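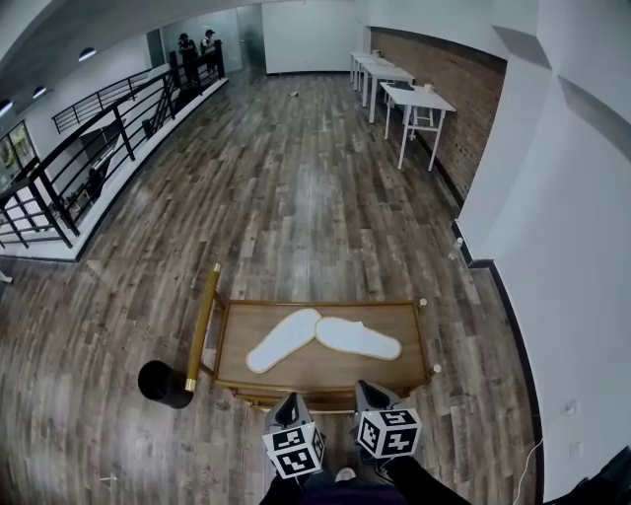

Two hand-held grippers point toward a pair of white slippers on a low tray.

Skuvow opens orders for its hand-held gripper kit

June 28, 2020 – Teaching a robot to tidy up may soon get a lot easier for small labs. Skuvow has started taking orders for Drastgate, a pair of hand-held grippers that lets a person do a chore by hand while the tools record every move for a robot to learn from later.

We got a good long look at the kit at work on household jobs, slippers included, and it's a treat to watch. The operator wears no suit and needs no robot in the room. You pick up the grippers, walk over to the job and start. The printed marker cubes on top help the software work out where each hand is – a simple idea, and a lovely one.

"I had people recording on their own after 17 minutes," said Widad Kanaan, who runs training for Skuvow. "I'd planned a whole morning for it!"
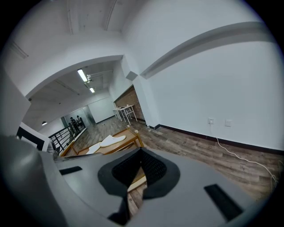 A gripper's own view, with the black textured pad up close and the slippers on the table beyond.

The first batch is 700 kits, each with two grippers, spare pads and the Zustham software for sorting recordings. Early testers have already saved 2531 of them. Jacobus Mabuza, who tried a kit this spring, liked the grip but would like a lighter body for long sessions, and a smaller model is on Skuvow's list.

A kit costs $2000, and shipping begins in September.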